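Chapter 4
The Working Table

In this chapter you will learn
how to read a table as a set of zones
why cables cause more bother than anything else on a desk
how to choose what stays out and what goes away
how to clear a shared table in 2 passes

Before you start, you will need a table that somebody uses every day, a damp cloth, a box or bin, and a pencil.

Chapter 3 dealt with cupboards and shelves, where things sit still and wait for us. Now we come to the part of the course I look forward to most, the flat surface. A table is never finished! It gets laid, cleared, leaned on, written at and piled up again, often in one afternoon, and every bit of that leaves a trace you can learn to read.

Think of the last table you passed today. There was probably a thing on it that belonged there, a thing that had been put down for a minute, and a thing that had lived there so long that people had stopped seeing it. We call these residents, visitors and squatters, and the three words will come up all through Part Two. A keyboard is usually a resident. A cup is a visitor, even if it comes back every morning. A spare cable that fits nothing in the room is a squatter, and a very common one.

When we surveyed the shared workrooms at Hedness for the first edition of this book, we logged 3,000 objects on tables and desks. Of those, 2,000 were visitors. I still find that delightful. It means that most of what makes a table look crowded is only passing through, and a table that looks hopeless at four o'clock may need very little doing to it.

4.1 The back edge and the front edge

Start with where the table stands. If one long side is against a wall, you have a back edge, and the back edge is quiet. Hands rarely reach it, so it is the natural home for things you look at or leave plugged in: a lamp, a plant pot, a box of flowers, a keyboard when the space is wanted for something else. The front edge is where the work happens, and it should be as bare as you can bear.

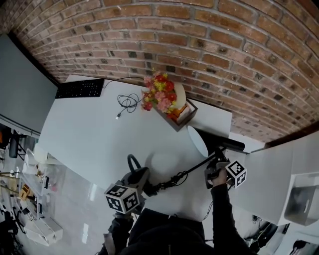 A curved wall makes this more interesting. Furniture with straight sides will not sit flush against a curve, so you get a gap that widens or narrows as you go along, and small things love to vanish into gaps. Pens go first, then plugs. You can fill the widest part with something tall and steady, such as a vase or a wooden box of artificial flowers, which gives the eye somewhere to rest and stops a gap from turning into a dump. Artificial flowers are a good choice for a working room, by the way. They want no water near your leads, and a quick dust every so often keeps them cheerful right through November, when the rest of us are flagging.

Pale, glossy tops deserve a word too. They throw light back into a room and make brick or dark paint look warmer, and they are lovely to wipe down. They also show every crumb. Students at Sonell complained about this for a whole term, then admitted they were wiping their tables more often than before – so the crumbs were doing some of our teaching for us.

4.2 Cables

A cable has two ends and a middle, and it is the middle that causes the trouble. Coil any spare length into loose rings about the size of your palm, and leave the connector on top where it can be found. Tight folds strain the wire. A cable in daily use should run along the back edge, behind everything else, and should never cross the front.

Try it now with any lead you have to hand. Coil it, put it down, pick it up by the connector and see whether it opens freely or knots. If it knots, you have been winding every turn the same way, and section 4.5 will show you the over-and-under method used in the Wiegand stores.

4.3 Cups and other round things

Anything round can roll, so it needs more room than its own width. Stand cups upright and a hand's length from the edge. If one is on its side, deal with it before you touch anything near it, and look underneath before you wipe.

4.4 Somewhere to put it

Clearing goes badly when there is nowhere to clear to. Keep a bin with cut-out handles beside or below the table, close enough to reach from where you stand. See-through plastic is best for beginners, as you can spot what you want without tipping the lot out. On the first pass, lift the visitors into the bin. On the second, look hard at what remains and pick out the squatters.

Exercise 4A
Draw your table from above and mark the back edge. Write R, V or S beside each object, then compare your drawing with the Ilier plan at the end of the chapter.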